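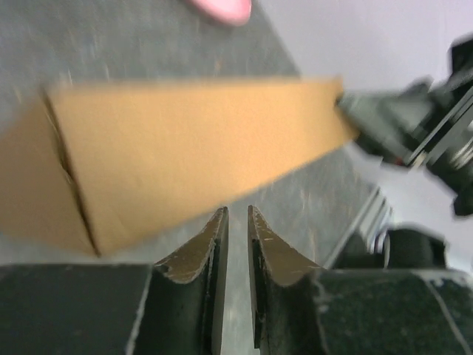
The box, from the left wrist. The other arm seems to have the far end.

Urs Reisinger had the night desk at the Carnurby returns depot, which in February meant a coat, a thermos, and a screen that showed him whatever Station Four was looking at. His contract said operator. The work was mostly waiting for Station Four to give up.

It gave up on cardboard more than anything else. Cups it could manage, and shoes, and the hard plastic cases that Zevow sold drills in. But a carton bent when you squeezed it and slid when you didn't, and the arms took each one as if they had never met a carton before.

Fuchs came down at ten past nine on Friday with her notebook under her arm. She ran the floor, and she had been on the floor before there were any arms to run.

"What's the number?" she said.

"Since the first of the month, 2,324 boxes tried. It called me for 577."

She wrote that down. "And how many could Lenka do in that time?"

"All of them."

"All of them and the sweeping."

He didn't argue. Lenka had worked the bench until Christmas and she could fold a carton flat with one hand while she ate a pear with the other. She was at the Utik warehouse across the river now, on days, and he heard she liked it.

On the screen the left arm came up under a tan box and waited. The right arm was already at its end of it. The picture came from the wrist, so the two fingertips were always there at the bottom like the toes of your own shoes, scratched and brown where they had been dark. Someone had ordered new ones in the fall. They had gone to the wrong building.

"Why doesn't it just pick it up?" Fuchs said.

"It's deciding."

"Deciding what?"

"Where to hold it, I think. It doesn't say."

She pulled over the other chair, the one with the bad wheel, and sat. They watched. The help light over his desk stayed off. He had his hand near the stick out of habit.

"My sister wants one for the house," Fuchs said. "For the laundry. She saw a film of one folding a towel."

"How long did the towel take?"

"She said they must have sped it up. The clock on the wall was going around." She unscrewed the lid of his thermos, smelled it, and screwed it back on. "I told her to wait. I told her I have a thing at work that cost more than her kitchen and it rings a man for help with a box."

"It used to ring me for every box."

"Did it?"

"The first week. Every single one. I had a sore thumb."

She looked at her page of numbers and did some arithmetic in the margin. He could see she did not like how it came out, or did not like that it came out better than she had planned to say upstairs. They wanted 200 boxes a shift by spring. Before the arms the bench had done 300, and that was with a radio on and a real lunch.

"They're going to ask me whether it can do the job," she said.

"It can do some of it."

"That isn't a thing I can tell them. They want yes or no."

"Then no," Urs said. "Tell them no, and ask me again next winter."

"And if it's yes next winter, what do you do?"

He had thought about that, usually around four in the morning, when the heating clicked off. He had thought of Utik and of his brother's boat, and had not gotten far with either one.

"I'd still want the fingertips fixed," he said.

The light over the desk came on, and the speaker gave its two notes. Fuchs moved her chair back to make room for his elbow. He took the stick and brought the left arm down a little — not much, the width of a pencil — and began to close the hand.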